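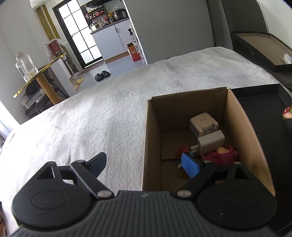
**Vol. 4, No. 19**

**From:** Melur Tjoa
**To:** Stadley Small Homes list
**Date:** 11 July 2020
**Subject:** Re: the box of "I don't know where it goes"

Dear all,

I want to answer the message from Urmont that came in the last number, because I have the same box at home and I was working on it this morning. I quote the message first, for those who delete their old mail.

> Hello list,
>
> We moved in February and almost everything has found its place by now. What remains is one box. Every time I find something small that belongs to no drawer, I throw it in there. Adapters, hair clips, half of a board game, keys. My husband wants to take the whole thing to the dump without looking. I cannot do that, but I also cannot make myself sort it. When I try, I sit on the floor for an hour and put everything back in.
>
> How do you others do it? Do you sort by room, or by kind of thing, or by person? And what do you do with chargers when you no longer know what they charge?
>
> Greetings from Urmont,
> Inge

Dear Inge,

First, please don't let him take it to the dump without looking. My sister did this once and there was a passport in it.

I have tried by room and I have tried by person, and for me neither of them was good. The small things are in this box exactly for the reason that they have no room. So now I do it by what has to happen next with the thing. Does it need to be tested? Does it go to a child? Does it only need a lid? It sounds slow but it goes faster than the other ways.

My box is a plain brown one without its top flaps. I recommend this very much, by the way. Flaps fall back over your hands, and when a box can be closed, you will close it. I don't sit on the floor either, my knees are against it. I work at the bed, and I have learned to lay out only the things from one group before I go on to the next. A fluffy blanket like mine is not the best surface for small parts – a board game piece can disappear in it until laundry day – so if you have a smooth sheet, put that on top.

Now about the adapters. I had an off-white one with the two flat prongs lying between the toys, and I couldn't say what it was for. My rule is this: every adapter gets a strip of paper tape with the date I found it. Then it hangs on a hook in the hallway for 30 days. If somebody in the house misses it, they will walk past it many times and take it. If the time is over, I read the small print on it and compare with the devices we still own. What matches nothing goes to the electronics collection at the Kusuma center. They accept power supplies without asking for the device, at least they did when I went.

With the toys I'm less strict. I had a small red one, and a soft magenta figure with a peach-colored top, and I know from experience that such a figure is not missed for half a year and then it is missed terribly at bedtime. So toys go back to the children's room in one bowl, and the children may decide. A tiny teal piece was next to the adapter too. For such pieces I keep a glass jar with a wide mouth. Once or twice in a year we empty it on a tray and everyone looks. We have saved one puzzle and one cuckoo clock in this way.

Cases are the last group. Mine was a beige one, square with round corners, with a gray band between the upper and the lower part. Please open each case before you decide anything! I have given away an empty one and kept the contents in another drawer, and I have done it the other way around also. When I know what lives inside, I write it on tape on the bottom, where it doesn't look ugly.

You ask how to not put everything back in. I can only say what helps me: I set the kitchen timer, and when it rings I stop, even in the middle. The things which I decided about leave the bedroom at once. The rest may stay in the box until next time, and I don't feel bad about that.

Somebody asked me off-list if the divided trays from Zoven are worth the money. I had one. The compartments were too narrow for plugs, and I now use it for seeds.

If anyone knows a place in Stadley that takes single board game parts, please write to the list and not only to me. Inge, which game is it, and which half do you have?

With kind regards,
Melur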